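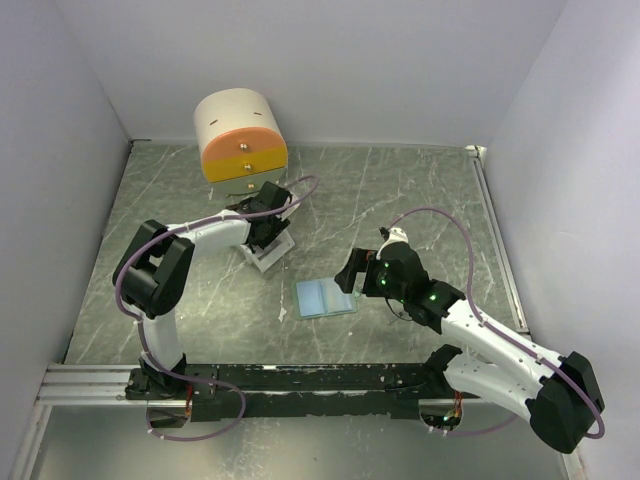
I have been looking after the two-arm cell at Cellundale since November, and I still don't believe half of what the Ruchti setup guide says about it. The guide promises you can go from bare rail to working cell in a morning. Maybe, if you skip everything that matters.

Take the rail. Both arms clamp onto one black rail bolted to an aluminum extrusion, and the guide says to tighten the clamps and move on. Ours is scuffed from one end to the other because every person who has had the job before me moved the arms to where they thought they should be. I have stopped moving them. There are small holes along the rail and I wrote down which ones the right base sits between, in pencil, on the inside cover of the log. If you run a cell like this and don't have those positions on paper, go do it now.

Then there are the cables. Each arm has a purple one running from the wrist back to the base, and the supplier would like you to tie it down tight along the links so it looks like the brochure. I did that the first time. The left wrist ran out of cable when it turned to face the back wall, and the connector took the strain. So now both of them get a big ugly loop at the wrist and more slack at the base, hanging below the rail. Visitors ask if it's finished. Yes, it is. I'd sooner have a loop I need to watch than a connector I need to replace, and Eltier took 7 weeks on the last one.

I check the loops by hand with the power off. Swing each joint through its travel, slowly, and watch where the cable wants to go. The elbow is the bad spot – anything that can get pinched will get pinched there.

The lights on the right arm get far too much credit, in my view. Three green ones at the wrist, a tiny one down by the base next to the orange-red wires. Green tells me there's power and the electronics are talking. It doesn't tell me the gripper closes square. For that I use a strip of 20 lb printer paper between the fingers and tug at both ends of the grip. If one end slides out, the fingers need adjusting, whatever color the light is.

Calibration is the part I trust least. The routine takes 400 seconds and prints a score, and I have had lovely scores with an arm that then missed a drawer knob. These days I run it, ignore the number, and send each gripper to the same few things on the floor: the blue tray in the middle, the little white rack, the knobs on the drawer unit at the back. The knobs are small, so they show up a bad calibration fast.

I do like the floor panel. The marble print hides dust, though, so wipe it even when it looks fine.

Someone from the Drandness site wants to sell us an automatic health monitor for $600 a year. I asked whether it would notice a loose base clamp. I'm still waiting to hear back, and in the meantime the hex key lives in my shirt pocket.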